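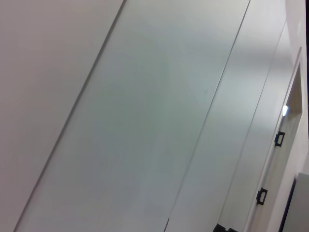 Pale panels, fine seams, nothing hung on them.

Search this newsletter Enter keywords Go

December
By Dede Mahama

Let's talk about the winter clear-out, because I'm in the middle of mine and I have opinions!

Last month I asked what everyone does with the stuff that's too good to toss and too dull to give as a present, and my inbox filled up faster than it has since the soup letter. So many of you have a bag in the hallway. You know the bag. It has a scarf in it, and a phone charger for a phone you don't own anymore, and you've been walking past it since the leaves were green.

My own bag had been there so long that I'd started hanging my umbrella on it. What finally got me moving was Salamatu Agbenyega, who wrote in to say she does one drawer a night after dinner and quits when the drawer is finished, even if she's in the mood for more. I tried it. The first night I did the kitchen drawer with the batteries and takeout menus, and I was done before the tea got cold. The second night I ignored her advice completely, pulled out the whole linen closet at 9 p.m., and went to bed at one in the morning with pillowcases all over the floor. So yes, Salamatu, one drawer.

Now, paper. I kept every instruction booklet I'd ever been handed, including one for a Jultska hand mixer that I gave away two apartments ago. Most of that went straight into recycling. Letters I keep, and school drawings too, and I'm not taking questions on the concert tickets.

Clothes were harder. Nadiia Mykhailiuk (she runs the Vovunach swap table, and if you've never been, go early) told me to try on everything I was unsure about with the shoes I'd really wear. That's a wonderful trick and a cruel one. Out went the green wool skirt. The gray coat stayed, which surprised me, but with boots it's a whole different coat. She also begs people to check pockets. They've had keys, a tooth, and once a $20 bill that they did manage to get back to the owner.
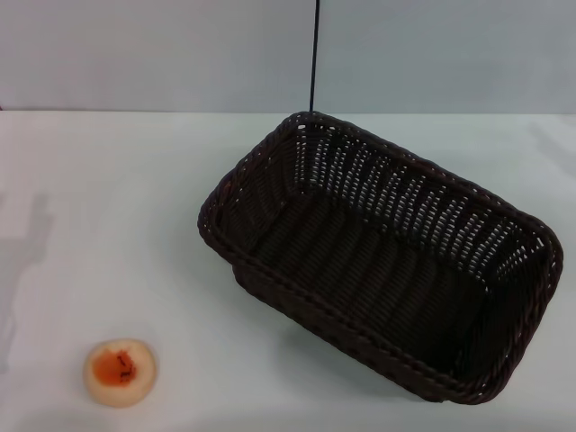

Dark woven basket, ready for filling.

Where I disagree with a lot of you is on buying containers first. I got several notes recommending matching bins, labels, the works, and I understand the appeal, I really do! But every time I've bought bins before sorting, I've ended up storing things I didn't want in very nice bins. Use shoeboxes for a month. See what's left. Then go shopping if you still feel like it, and measure the shelf before you leave the house (I have been back to Ganum with the same wrong-sized box twice).

Senyo Agbeko asked about photos on his phone, all 3,000 of them, and whether that counts as clutter. I think it does if it bothers you. He's been deleting the blurry ones on the bus and says he's down by 200 already, mostly pictures of parking spots. I've started doing the same while I wait for the kettle. Parking spots for me too, plus a shocking number of screenshots of recipes I've never cooked.

A few odds and ends before I get back to the bathroom cabinet. Old towels are welcome at the animal shelter as long as they're clean. Young-sook Hwang is collecting jam jars with lids for her marmalade, so please bring those to her porch on Dogbe Street and soak the labels off first. And somebody wrote asking what to do with half-burned candles, and I have no idea, I've got a box of them myself. If you know, write back and I'll put the best answers in the next letter, right next to the lentil recipe I keep promising.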